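Praltedero finishes first round of gripper tests, soft pads to stay for now

The robotics workshop Praltedero has finished the first round of its comparison between two sets of gripper fingers, and it will keep the softer one on both arms until the end of September. The results were shared with partners this week in a short report of 13 pages.

The comparison was made for the kitchen program, in which a pair of arms handles cups, lids, small boxes and appliance doors on a table. Praltedero wanted to know if one set of fingers can do all of these jobs, or if the arms will need a tool change between them. A tool change takes time, and it also means that the cameras must be checked again each time.

In total the team recorded 3,464 attempts. Of these, 1,859 were made with the Fornero fingers, which have a soft pad with a fine pattern on it. The rest were made with the Narnik fingers, which are harder and thinner. The numbers are not equal because the Narnik set arrived later, and the report says openly that this makes some of the comparisons weaker than the team would like.

On cup handles the soft pads did clearly better. They held the handle even when the arm came in at a poor angle, and the cup turned less in the grip while it was moved. The hard fingers often closed well on a handle, but when the cup was heavy on one side it began to swing, and the controller then had to slow down. On flat things the result was the opposite. The Narnik fingers could slide under a thin lid or the edge of a tray, and the Fornero pads were simply too thick for it.

Appliance doors were the most difficult part for both. A vertical handle gives little space behind it, and the report describes many cases where the finger touched the door first and the arm stopped for safety. Wen-hsiung Sin, who led the tests, said the team changed the force limit two times during the round and then decided to leave it alone, so that the later attempts could be compared with each other. "We could make every number nicer by changing the limit for each object," Sin said. "Then we would have a nice table and know nothing."

The controllers were also looked at, although not in the same depth. Both arms ran on the Wan controller for the whole round. An older unit was tried for 20 attempts at the beginning and was then taken off, as it lost contact with the left arm when both grippers closed at the same moment. Praltedero has not found the cause and does not plan to search for it further.

A second question was where the two arms should meet. When one arm passes a cup to the other, the grippers come close together, and the cables can touch. In the first days the cables were fixed tight along the arms, and this limited how far the wrists could turn. They now hang in wider loops. The report says the passing of cups became smoother after this change, but it gives no separate number for it.

The objects on the table were moved to new places in the morning and again after lunch. The mug tree stayed in use through the whole round, with different mugs and with the handles turned in different directions.

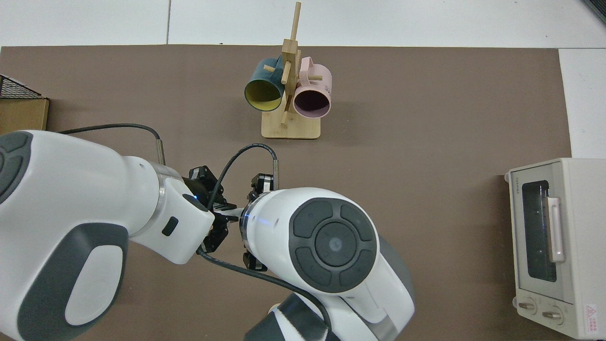 I-hsuan Lui wrote in answer to the report that two kinds of fingers are too few to choose from, and that the hard set should be tested again with a thin rubber cover before anything is decided. Lui also asked for the failed attempts to be sorted by cause – bad angle, slipping, or a stop by the controller – and not only counted together.

Sin agreed with the second point and said the sorting has already begun. On the rubber cover he was more careful. A cover makes the finger thicker, he said, and then the good result on lids may be lost. Still, a small test is possible if the covers can be cut in the workshop.

The second round will use the same table and the same controller, with the cameras mounted a little higher. Praltedero will test one mixed setup as well, with soft pads on the left arm and hard fingers on the right. The full list of attempts will be sent to partners on request, together with the settings for force and speed.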